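Laborbuch Zweiarmplatz, Eintrag vom 31. Oktober
Thema: Beschaffung für das nächste Halbjahr, Stand der Überlegungen
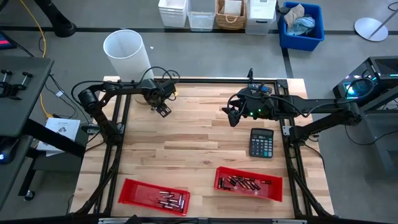
Zweiarmplatz mit Taschenrechner und Batterien in den beiden roten Schalen.

Die Liste muss vor der Budgetrunde fertig sein, deshalb heute am Sonntag in Ruhe zusammengeschrieben. Verfügbar sind für den Platz noch 3546 Euro aus dem laufenden Topf. Was darüber hinausgeht, muss in den Antrag Hutapea und kommt frühestens im neuen Jahr.

1. Greiferfinger
Die Finger sind das Teil, das wir am häufigsten tauschen. Im Oktober waren es 3 Paar, beim letzten war die Auflage an der Spitze durch. Bei den Batterien merkt man das zuerst: Zylindrische Teile drehen sich weg, sobald der Belag glatt wird. Vendier liefert Ersatzfinger im Satz zu 20 Stück, Einzelpaare kosten pro Stück deutlich mehr. Vorschlag: einen Satz bestellen, die Hälfte mit der weicheren Auflage. Vor der Bestellung Lochbild am rechten Greifer nachmessen, in der alten Zeichnung stimmt ein Maß nicht.

2. Kabelführung
Bisher laufen die Leitungen in freien Schlaufen über den Arm. Für die jetzigen Bewegungen reicht das, bei größeren Drehungen am Handgelenk wird es knapp. Angefragt bei Triltier: Schleppschlauch mit Haltern, passend für beide Arme. Angebot liegt vor, Lieferzeit 29 Tage. Die Halter sind für einen dickeren Oberarm gezeichnet, wir bräuchten Einlegeringe, die drucken wir selbst. Offen ist, ob der Schlauch das Handgelenk so weit versteift, dass wir neu abstimmen müssen. Erst eine Seite umbauen, dann vergleichen.

3. Rechner
Kein Neukauf. Der vorhandene reicht für zwei Arme. Falls der zweite Platz kommt, bekommt er einen eigenen, das gehört dann in den Antrag und nicht in diese Liste. Zusätzlicher Plattenspeicher wird gebraucht, den nehmen wir aus dem allgemeinen Verbrauch.

4. Übungsmaterial
Batterien und Taschenrechner bleiben vorerst die Standardaufgabe. Zu kaufen ist wenig: Batterien nachlegen, gleiche Bauform, gern von zwei Herstellern, damit die Farben sich unterscheiden. Dazu ein zweiter Taschenrechner vom gleichen Typ als Reserve. Bitte kein ähnliches Modell nehmen, die Tasten liegen sonst anders und die alten Durchgänge lassen sich schlecht vergleichen. Von den roten Schalen ebenfalls Ersatz mitbestellen.

5. Zweiter Platz
Estham hat einen kompletten Aufbau angeboten, Gestell, Platte, zwei Arme, Inbetriebnahme vor Ort. Das liegt weit über dem, was wir selbst freigeben können. Alternative wäre, das Gestell wieder aus Aluprofil zu bauen und nur die Arme zu kaufen. Spart Geld, kostet uns aber erfahrungsgemäß mehrere Wochen. Für den Antrag brauchen wir beide Varianten mit Zahlen. Wartung bei Estham ist im ersten Jahr enthalten, danach nach Aufwand. Stundensatz fehlt im Angebot, nachfragen.

Reihenfolge, falls gekürzt wird: Finger, Übungsmaterial, Kabelführung. Die Kabel können notfalls so bleiben.

Noch zu erledigen:
Lochbild messen
Triltier nach Mustern der Halter fragen
Angebot Vendier verlängern lassen
Stellfläche für den zweiten Platz ausmessen, Stromkreis prüfen
Stundensatz Estham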